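**Small round holes in an oval colander: draining slowly, is it the hole size?**

Posted by **Krisztina Deák**, 2025-04-04

I have a pale green perforated colander, oval, bought under the Porkby name in December. Rice rinses acceptably. Small pasta leaves a film of starchy water that sits over the middle of the base for a while. The holes are small and round, in staggered rows, with the rows curving at the ends to follow the oval. 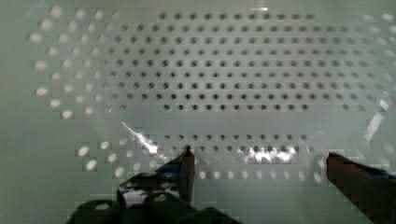 *Inside of the colander, close up.*

I measured the hold time at 23 seconds with the colander set directly on the counter. Is the hole diameter the limit, or the way I am using it? I would like to keep it, as the oval shape fits my sink.

---

**Lizeth Apaza**

Set directly on the counter is your problem. The water has to leave sideways under the base, and with small holes surface tension holds the last layer in place. Raise it or hold it over the sink, tilt it along the long axis, and tap the rim once. Repeat your timing that way before you blame the holes.

Also check for starch buildup. Hold the colander up to a lamp and look through it. Any hole that stays dark when viewed straight on needs a soft brush from the outside face.

Mine is a sage-green oval with holes in the rim as well. It is stored with the rest of the table things and gets used for washing fruit.
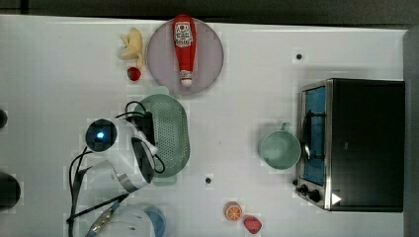

*Colander below the plate, toaster oven at right.*

For pasta I use a wire strainer from Merow. Different tool, much more open area.

---

**trekard_27**

had one like this, drained slow from day one. get a metal one

---

**Krisztina Deák**

Tilted over the sink: no standing water after the tap on the rim. Several holes near one end were blocked and have been brushed out. Keeping it.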